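The great bed-top sort-out

I promised last month that I'd own up to how the bedroom was going, and a few of you have written in to ask (thank you, you're all very kind and a bit nosy), so here we are. It's going. It is not finished. I can get into the bed at night, which I couldn't say in October, and there's a strip of carpet between the door and the window that I'd forgotten was green.

For anyone new to the newsletter: I live in a tall thin house with very small cupboards, and over the years every soft thing we own has drifted up to the back bedroom. Coats, spare bedding, cloth bags, curtains from the last place, a dressing gown that belonged to my uncle. The wardrobe is from 1832, or so the man who sold it to us swore, and whoever built it had two shirts and a good hat. It holds next to nothing. So the rest goes on the chair, and when the chair gives up it goes on the floor.

My friend Andri Kaufmann came over to help me make a start. Andri used to fold jumpers for a living in a shop in Lomovell and he has Views. His main one is that you must never sort on the floor. You sort on the bed. You get the whole lot up there, at a height where your back doesn't complain, and then you can't go to sleep until it's dealt with. I thought this was cruel and told him so. He put the kettle on and said we'd start with the black things.

I hadn't realised how many black things there were! I don't even think of myself as someone who wears black. But once you pull all of it into one place, it turns into a sort of tar pit. Leggings, tights, a funeral skirt, three tote bags from the same bookshop, the lining out of a coat I no longer have. You can't see where one stops and the next begins, and under an ordinary bulb black and navy are the same colour, whatever anybody tells you. I'd had a pair of navy trousers in with the black ones for two winters and wore them to an interview with a black jacket. I got the job, so perhaps it doesn't matter.

What we ended up doing was this, and I'd recommend it to anyone with a dark heap of their own. Do it by daylight, with the curtains right back. Lay a pale sheet over the duvet first so the edges show up. Then take one thing at a time, spread it flat, run your hand over it and decide what it is before you decide whether you like it. That last bit was the part that helped me most. I had been picking things up and going straight to the feelings (oh, that was from Henao, oh, I wore that when we had the leak) and an hour later I'd be sitting on the edge of the mattress with a scarf in my lap and nothing done.

Garment, bag, bedding, rag. Four heaps. Andri wanted a fifth for 'pieces of things', by which he meant belts without dresses and hoods without coats, and I gave in because there was a shocking amount of it. I found the hood to a raincoat my daughter wore when she was six. She's now taller than me and has no interest in it whatsoever.

Timings, because Eusebio Sánchez wrote in specially to ask: we gave each round 20 minutes and then had a break. I set the oven timer downstairs, which meant someone had to run down and switch it off every time, so that was our exercise too. Anything longer and I start keeping things out of tiredness. I think most of us are stricter in the first few minutes than we ever are later on, and I got rid of more in the first round than in the next two put together.

Folding is where Andri and I fell out (briefly, over biscuits). He folds everything in thirds and stands it on end. I roll. Rolling is lovely for T-shirts and hopeless for anything slippery, I'll give him that, and I did have a satiny blouse unroll itself off the shelf in the middle of the night and frighten me half to death. So now it's rolled for cotton and folded for smooth stuff. Cloth bags I lay flat, press the air out with my forearm and fold in half lengthways, then up from the bottom in thirds. If the handles stick out, tuck them in on the last fold. They'll sit in a drawer like envelopes.
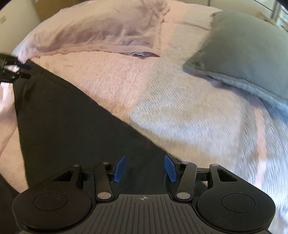 The other thing about smooth black fabric is that it shows every mark the moment you've put it away looking perfect. Fluff, cat, toast. I used to go over it all with a lint roller, but I get through those sheets at a terrible rate, and a slightly damp rubber glove does it just as well — stroke in one direction only, and the fluff gathers up into a little sausage at the end. Very satisfying. Do it while the thing is spread out on the bed, before folding, or you'll only have to unfold it again. Faint creases I leave alone. They drop out if you hang the thing in the bathroom while somebody has a shower, and if they don't, well, I've gone out in worse.

I've taken some 60 pieces down to the swap shelf at Nornitby hall so far, all washed, and most had gone when I popped in with the next bag. One of the bookshop totes has already been past my window on somebody else's shoulder, full of leeks. The lady on the door says they're after plain dark clothes in bigger sizes and single duvet covers, and they've got more than enough scarves for now, so please hang on to your scarves until the spring.

Still to do: the curtains (too long for every window in this house, but it's good heavy cloth and I keep thinking about cushions), the uncle's dressing gown, and the top of the wardrobe, where there's a suitcase marked Hakska in my mother's writing that I haven't been brave enough to lift down. Andri says he'll hold the chair.

If you've got a trick for keeping black and navy apart, do write in. Eusebio safety-pins a bit of blue wool inside his waistbands, and I've been going round the house all week looking for blue wool.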